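A Saturday at the Harero open day

I'd been meaning to get to the Harero open day for years, and this time I finally made the train. Two changes and a long walk from the station along the canal, but what a place! Harero took over the old Virk warehouse a while back, and they now share it with a handful of smaller outfits who all make things you eat from, drink from or pour out of. If you are the kind of person who turns plates over in cafés to see who made them (I am), you'll be happy in there all day.

Doors opened at ten and there was already a queue. You get a paper map, a sticker and a badge with your group number on it. I was in group 4, led by Ultan Doherty, who has worked there since the Virk days and still calls the loading bay "the fish door", for reasons he would not go into.

We began upstairs with the glaze library, a long corridor of test tiles, 214 of them, each with a number pencilled on the back. You are allowed to take them down and hold them to the window – do, because the greens change completely. Ultan let us stay far longer than he should have and we had to trot to catch up.

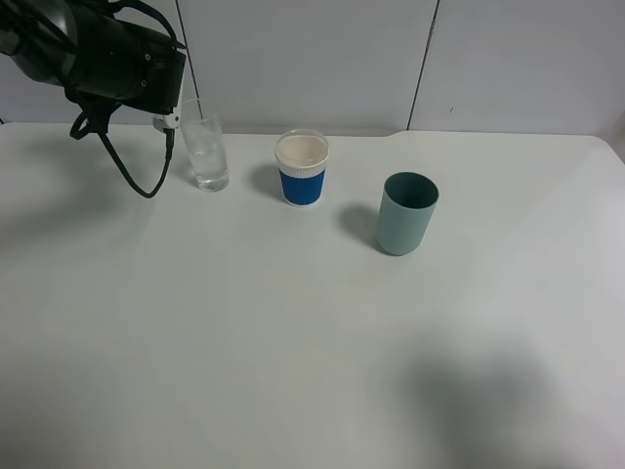
Drinking vessels are what I'd really come for, and the drinks room on the first floor was my favourite part of the whole visit. The idea behind it is simple: put different sorts of cup near one another and think about how each one feels to use. On the big white table there was a tall clear tumbler, then a paper cup with a white lid and a blue sleeve, then a plain cylinder of a cup in pale teal-blue, matt outside and darker within. I fell for that last one straight away. The darker inside is such a good touch, and I've been thinking about what tea would look like in it ever since. A woman in our group was just as keen on the tumbler and we had a very enjoyable argument all the way down the stairs.

Lunch was in the yard. Fekico had a stall doing flatbreads with pickled beetroot, and I went back for a second one. Take cash, as the card reader gave up before one o'clock.

The afternoon talk was Fergal McGrath on handles. Yes, a whole talk on handles, and it could have gone on twice as long! He passed round 9 mugs with our eyes shut and asked which we'd keep. Mine was a stubby thing from Uleo with room for only two fingers, and when I opened my eyes it was brown, a colour I never buy. I've since ordered one.

The seconds shop is by the exit and gets very crowded after three, so go early if you want bowls. I spent £27 and carried it all home on my lap, wrapped in my scarf. They hope to run another open day in January, and I've already put my name down for the glazing session.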